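Table-setting station checklist, with comments
April, by Fadi Majali
55 shares, 4 comments

Zindthorpe asks me each spring whether a machine could lay and clear a table yet, so I've gone through the usual sheet again and written rather more in the margins than there's room for.

1. Mat flat, no curled corners: OK. Woven ones do creep, bless them, so press the edges down before starting.

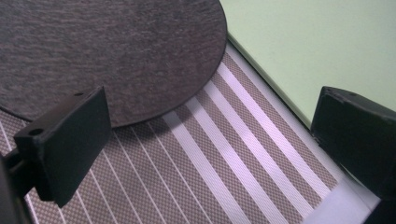
Can a machine lay a table by itself yet?
On a good morning it manages the simple settings, with a person standing near the stop button.

2. Tray free of cutlery and crumbs: OK.

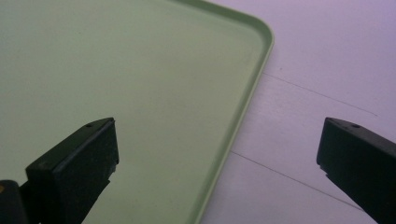

I'd still like a firmer rule on wiping down, and Jinlong Long agrees with me, though we differ over whose cloth it should be.

3. Round piece checked for chips underneath: to do, after lunch. 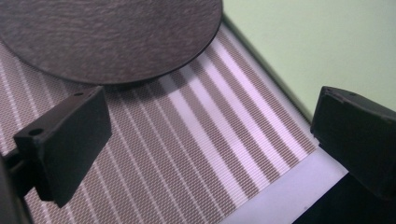
Item 3: round piece and striped mat

4. Stop button tested: OK, 20 presses.

5. Tray rim checked for cracks: see sheet 3758.

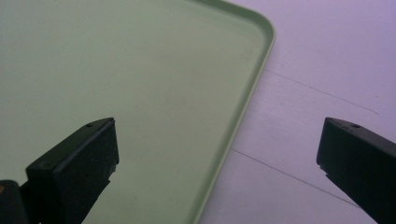
How often should the checklist be repeated?
Before each session, and once more if anyone has moved the table.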